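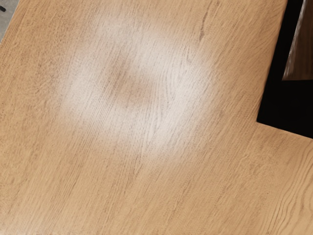
Okay, minutes of the July meeting of the robot kitchen group, typed up by me (Nélida Henríquez) because Josefina had to leave at 6 to catch her bus. We got going with the wrist view, which ate up most of the first half. Dorottya has been training the detector on it, and she's not happy with how it handles the table. That big white glare on the wood has a blurry ring shape with a darker brown blotch inside it, and she says the detector keeps calling the blotch an object. Gisela wanted to turn the light down in the simulator and be done with it. Dorottya said no way, the judges will have lights too! We went back and forth and landed on keeping the glare and adding more runs that have it. Dorottya has 600 runs saved so far and wants a lot more before we pick our final version.

Minutes from last time were approved, with one fix: I had written Destier where I should have written Trudier. Trudier is our practice kitchen, Destier is the one for the finals. Sorry, all.

Next up was the oven task. Hanneke reported on her approach to the door, and I think everybody liked it. She wants the gripper open before it gets down to the handle, one finger on each side of the bar, and then close and pull. Gisela asked what happens if the arm comes in a little crooked, and Hanneke said she'd like a check step there - a short pause, compare the wrist angle to the handle, fix it, then go. It costs us time, but we have some to spare.

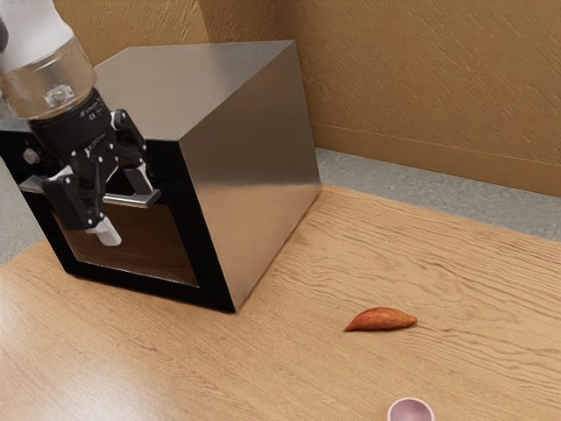

Gisela's other worry was the order of the steps. Right now the script opens the door first and goes for the sweet potato after, and she thinks the arm may swing back too close to the open door on its way over. Hanneke is going to write a second version with a wider path so we can compare the two. We also talked about whether the bowl should count as an obstacle. I say yes, Dorottya says only when it's within reach. We voted and I won (three to one, ha).

Budget went quick. We have 106 dollars left after the entry fee. Gisela would like to spend part of it on a second drive for the saved runs, and nobody objected.

The Clenia entry form still needs our team number, 1774, and a signature from Ms. Sepúlveda. Josefina has the form.

To do before next time:
Dorottya - more glare runs, and send me the list of bad detections
Hanneke - check step, plus the wide path version
Gisela - price the drive
Josefina - form and signature
Me - mark the bowl as an obstacle in the script

Snacks next time are on Hanneke.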